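Up at 6 and at the county courthouse before the doors opened. Half the regional press was already on the steps. Michalski had the good spot by the railing and kept it.

The hearing was for Grondent, the singer, on the tax case. The state says he owes for two years of touring income he never reported. His lawyer had told everyone last week that it would be settled before it got to a courtroom. It was not settled. He came in by the side entrance with his sister and sat down without looking at the benches.

I have covered him on and off since his first record, and I would not have picked him out in a crowd. He has cut his hair and lost weight. He wore a gray suit and answered the judge with yes ma'am and no ma'am. The whole thing took less than an hour. The judge set a payment schedule and told him the next missed date would mean a different kind of hearing. He gets until July for the first payment.

Afterward the lawyer read a statement on the steps. It said his client respects the process and is eager to get back to work. I asked if the fall dates were still on and he said to call the label. I called Kultine from the car. They said to call the lawyer.

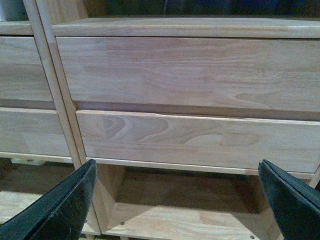
Filed from the parking lot a little after noon. I wrote 8 paragraphs and the desk ran 6. They took out the part about the band, who are owed money as well and will be waiting behind the state to get it. I thought that was the story. Dorota said it was too thin with one source, and she was probably right. The drummer will talk but won't let me use his name, and the others don't pick up.

Dorota Żak has been my editor for two years now and I have won maybe one argument with her. She did let me keep the line about the side entrance.

Shahnaz Bepari called in the afternoon from the theater beat. She had heard that Fleltness is leaving the TV show at the end of the season and wanted to know if I had anything. I didn't. She thinks it is a pay dispute. I told her about the time I interviewed Fleltness in a hotel lobby and he took a phone call for most of it, and she said she had the same interview. We agreed to trade whatever we get.

Got home at 5. Read through the court filing again with a sandwich. It runs 92 pages and most of it is bank records. On page 70 there is a list of the venues, with what he was paid at each one, and I had skipped right over it this morning. Three of them are places I saw him play. One was the county fair, the night the sound went out and he finished the set with only a guitar. He made less for that one than I would have guessed.

Wrote to the drummer again and told him about the list. If he can match his own dates to it, that might be enough for Dorota – or at least enough to ask her again.

Need to pay the parking ticket from the courthouse. Also need new batteries for the recorder, it died in the middle of the lawyer's statement and I had to borrow the last part from Michalski. He was decent about it.

Bed early. Call the clerk's office at 9 about the exhibits.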